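# Two SIMs in one fixed LTE router, or one bonded service? Rural address, weak signal

Posted in: Home broadband over cellular

I'm on the back side of Larnport, past where the cable stops, and I've been getting my home internet from Katene's fixed cellular plan for almost two years. The plan is 50 a month for what they call unlimited, with slower speeds after a certain amount of use. It was fine until September. Now from late afternoon until 10 p.m. or so I get speeds that won't carry a video call, and then it comes back to normal overnight.

I called Katene twice. The first person had me restart the router and move it to a window, which I had already done. The second person said the tower is "within normal load" and offered to send a newer router if I signed up for another term. I said I'd think about it.

Osura also covers this address, according to their map. A neighbor down the road uses them on a phone and gets a usable signal outdoors, but says it drops off indoors. Their home plan has a waiting list here, but they will sell me a data-only SIM.

So I see two ways to go:

- Get a dual-SIM router, keep the Katene SIM in slot one and put an Osura data SIM in slot two, and have it switch over in the evening.
- Pay for one of the bonding services that joins both connections into one.

My use is two people working from home, one TV, and a security camera that uploads when something moves. Last month the Katene account page showed 167 GB. I don't play online games. I'd like to keep the total under what I would pay for satellite, and I don't want to be restarting things every night.

The router sits on a shelf in the hall because that's where the old phone line came in. I ran a cable from it to the office. Is the location part of the problem, or is this all the tower?

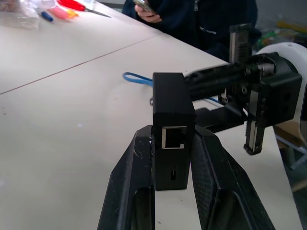 *Network port, front side.*

Also, does it matter that Katene and Osura may be using the same tower? There's only one I can see from here, on the ridge toward Jorkirthorpe.

---

**ridgeline_dsl_refugee**

If it's bad at the same hours every day and fine overnight, it's congestion. Your shelf isn't moving at 4 p.m. A better location will raise your signal numbers and may help a little, but it won't get you more room on a sector that is full.

Before you buy anything, log in to the router's admin page and write down the signal values at noon and again at 8 p.m. You want RSRP, SINR and the band number. If RSRP stays the same and the speed drops anyway, that points to load. If the band number changes between the two readings, you may have an easier fix. Some towers push home users onto a narrow low band in the evening, and some routers let you lock to a different one. Locking bands is usually under advanced or mobile network settings. On carrier-supplied routers the menu is sometimes hidden or removed.

On the tower question: sharing a tower doesn't mean sharing capacity. Two carriers can hang their own antennas on the same structure, with their own spectrum and their own line back to the network. Osura could be half empty on the same pole where Katene is full. The exception is when one carrier is roaming on the other's equipment. Check the network ID the phone shows when it's connected. If your neighbor's phone shows Osura's own code and isn't roaming, you're good.

For the two options, I would skip bonding. I paid for it for five months. It works, but all your traffic goes through their server, so you get the extra delay, and one of our streaming services kept deciding we were using a VPN and refused to play. The monthly fee comes on top of both SIMs. For two people working and a TV you don't need both connections at once. You need whichever one is good.

A dual-SIM router is cheaper, but read the specs closely. Most of them have one modem and two slots. That means only one SIM is online at a time, and switching takes a while, up to a minute on mine, and any call in progress drops. If you want it to switch without you noticing, you need two modems, or a second cheap router plugged into the WAN port of a main router that does failover.

Mine is set up that second way. Main router does the Wi-Fi, carrier A comes in on WAN 1, carrier B on WAN 2. I have a schedule that prefers B from 3:30 p.m. to 11 p.m. I haven't touched it since spring.

Test first. Buy the smallest prepaid Osura SIM they have, put it in a phone, stand where the router would go, and run a speed test at 8 p.m. on a few different evenings. If it's bad too, you've saved the price of a router.

---

**tmarl31**

Just get an outdoor antenna. I put one on the gable and went from 2 bars to 4, and it's been good ever since. Katene also, different town.

---

**cellplan_notes**

The antenna answer may or may not apply to you. It helps when the signal is weak, and it helps some when there is interference. With a full tower, four bars of a busy sector is still a busy sector. It would be useful for the Osura side, though, if the neighbor is right about it falling off indoors. Check that whatever router you buy has external antenna connectors, and that they match the antenna leads.

Two things on the plans themselves.

First, look up the point where Katene slows you down. Plenty of home plans put you behind phone customers all the time, and further behind after a set amount. If your bad evenings start on a certain day of the billing cycle and go away when it resets, you're looking at the plan and the tower has little to do with it. You said it has been every day since September, so probably not, but it takes two minutes to check the usage page against the dates.

Second, read the terms on the Osura data-only SIM. Some of these are sold for tablets and get blocked in a router. Ask in chat and save the reply. I pay 35 for mine on a different carrier and it was cut off once for being in the "wrong device type." They turned it back on when I sent them the chat.

I wouldn't sign another term with Katene for the newer router unless they can tell you it supports a band your current one doesn't. Ask for the model number and look it up before you agree to it. If it has 5G and the ridge tower has 5G from them, it could make a real difference, as the home traffic there would be split. If it's the same LTE bands in a new case, you've tied yourself to them for nothing.

Post your noon and 8 p.m. readings when you have them, with the band numbers.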